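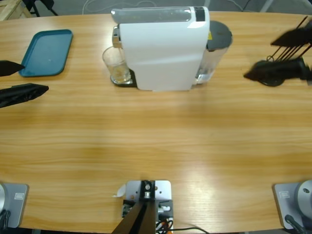

July, 7.40 a.m.

Descaled the coffee machine before work. The last time was in April, according to the note inside the cupboard door, and the flow had dropped off again. I timed a long cup yesterday at 49 seconds, against the 30-odd it managed when it was new.

Procedure as before. Emptied the capsule bin, rinsed the tank, put in one sachet of the Tradden powder and filled to the line. Ran it through in short bursts with a pause between each, then 2 full tanks of plain water. The first few glasses came out cloudy. I use a clear glass for this, as a mug hides everything. By the end of the second tank I could see no difference between what came out and what comes from the tap.

The tank lid still sits slightly proud unless pressed down at the back. Wiped the seal and put a trace of silicone grease on it. Small improvement. A replacement tank from Drirent is 148 with delivery, an absurd price for a piece of clear plastic, so the grease will have to do.

Timed it again after the rinse: 31 seconds. Second run, 32. Good enough.

The drip tray had scale along the back edge. Soaked it in the leftover solution for ten minutes and went over it with an old toothbrush. I should do this weekly and won't.

Ghazal Ansari rang at half past eight about the capsules. She is ordering from Marinho again and wanted to know if I would split a box. Said yes to the medium roast, no to the dark, which tasted burnt in both machines. My share comes to 77 capsules if she divides it the way she did last time, with the odd one going to me.

To do: more descaler (one sachet left), new note for the cupboard door, ask Ghazal whether her water filter has made any difference. Mine is overdue too.

First proper coffee at nine. Slight lemon taste. Threw it away and made another.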